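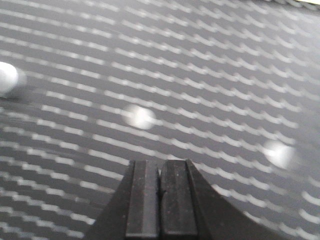
## Evwood Table Pad, Charcoal

The Evwood is a heat-resistant pad that goes between a dining table and its tablecloth. It has a felt underside and a wipeable vinyl top. Sold by the foot or cut to order.

**Widths:** 36, 45 and 54 inches
**Thickness:** 6 mm
**Maximum length in one piece:** 9 feet
**Top:** embossed vinyl, charcoal
**Underside:** gray polyester felt
**Item code:** EV-3000

### Measuring

Measure the tabletop itself, without any overhang. If you use leaves, measure with the leaves in. For tables over 9 feet we supply 2 pieces, which meet in the middle and are joined underneath with the tape included in the box. Round and oval tables need a paper template. Trace the edge, write "top" on the side that faces up, and mail it to us folded.

Drop-leaf tables take three separate pads. Order them on one form so they are cut from the same roll.

### Use and care

Unroll the pad and leave it flat overnight before putting the cloth on. Wipe with a damp cloth and mild soap. Do not iron on it and do not machine wash. The pad is fine under serving dishes and coffee pots. Pans straight from the oven still need a trivet.

On new varnish or fresh wax, wait a month before covering the table.

### Which pad to choose

The Zomeck is thinner, costs less, and can be trimmed with household scissors. It suits kitchen tables. The Dakier folds in sections for storage and has a magnetic edge. The Evwood has to be rolled, so allow closet space for it.

### Orders and returns

Standard widths ship within six working days. Templates add some two weeks. Uncut pads can be returned in the original tube. Cut pads can't be returned unless we made the mistake.

The 60-inch width was dropped in June and is sold out.

For template questions, write to Pei-shan Yu at the Stojanovska cutting room and include your order number.

Page updated October 2020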